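Pre-Purchase Equipment Checklist: Hand-Held Grippers
2 min read
Print | E-mail

Prepared by Benedita Correia for the August budget review.

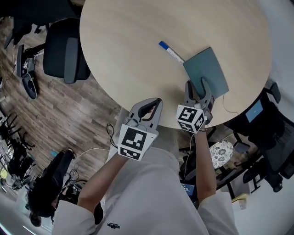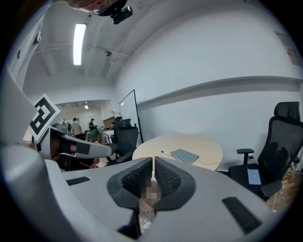 Hand-held grippers in use at the round table.

1. Cables clear of walkways — Open. Include covers in the quote.
2. Marker mounts firm — Pass.
3. Finger pad wear — Pass. Budget for 2 spare sets.
4. Operator seating — Pass. No purchase needed.
5. Sirnent quote, $1,108 — Hold for signature by P. Bandara.

Print this page | E-mail this page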